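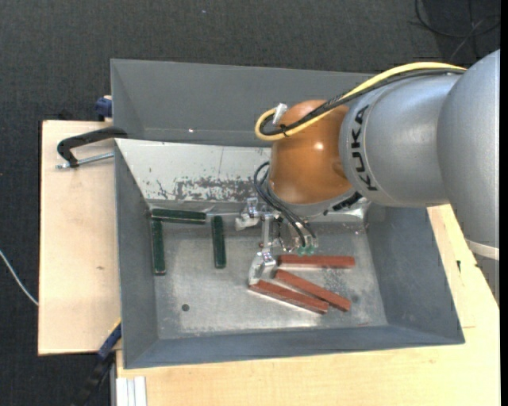 Colik 막대 집기 데이터셋

Colik은 사람이 원격 조종으로 로봇 팔에게 막대 집는 법을 보여 준 시연 모음입니다. 과제는 한 줄로 끝납니다. 금속 통에 든 막대를 하나씩 집어 밖으로 옮긴다. 한 줄짜리 과제에 시연이 679개나 필요했다는 점은 저희도 조금 민망하게 생각합니다. 막대는 초록과 빨강 두 가지 색이고, 빨간 막대 둘이 끝을 맞대다시피 좁은 쐐기꼴로 누우면 조종자의 말수가 눈에 띄게 줄어듭니다. 통 바닥은 긁힌 맨 금속이라 빛이 번쩍이는데, 색만 믿고 막대를 찾는 모델에게는 좋은 인생 공부가 됩니다.

구성

시연 하나는 막대 하나를 집어 내려놓기까지입니다. 길이는 보통 30초 안팎이고, 가장 긴 것은 3분입니다. 3분짜리는 교육적 가치가 있다고 우겨서 남겨 두었습니다.
각 시연에는 관절 각도, 그리퍼 개폐 신호, 조종기 입력, 고정 카메라 영상이 들어 있습니다. 시각은 모두 제어기 시계 기준입니다. 영상 시각이 살짝 밀린 시연은 목록 파일의 sync 열에 late로 적혀 있습니다.

수집 방법

조종에는 저희가 만든 Musa 조종기를 썼습니다. 손목을 돌리면 팔 끝도 따라 돕니다. 대체로는요. 초기 시연 42개는 회전축 하나의 부호가 뒤집힌 상태에서 모았고, 조종자가 그 상태에 적응해 버리는 바람에 늦게 알았습니다. 로봇 쪽 기록은 멀쩡하지만 조종기 입력은 부호를 바꿔 읽어야 합니다. 폴더 이름은 doldale_old입니다.
막대는 매번 손으로 흩뿌렸습니다. 무작위라고 쓰고 싶지만, 사람이 던지면 벽 쪽으로 몰립니다. 벽에 바짝 붙은 막대는 그리퍼가 들어갈 틈이 좁아서 실패가 잦습니다. 실패한 시연도 지우지 않고 fail 표시만 달았습니다.

알려진 문제

손목을 따라가는 케이블과 호스가 가끔 막대를 가립니다. 가려진 구간은 따로 표시하지 않았습니다.
조명은 한 가지뿐입니다. 창가에서도 잘 되느냐는 문의에는 아직 답을 드리지 못했습니다.
조종자마다 버릇이 다릅니다. 한 명은 집기 직전에 꼭 한 번 멈칫하는데, 이 데이터로 학습한 정책도 똑같이 멈칫합니다. 고칠 생각이시라면 operator 열로 걸러 내세요.

변경 기록

1월: Pomare 변환 스크립트 추가, 중복 시연 삭제, 이 문서의 오타 수정. 남은 오타는 다음 판에서 고칩니다.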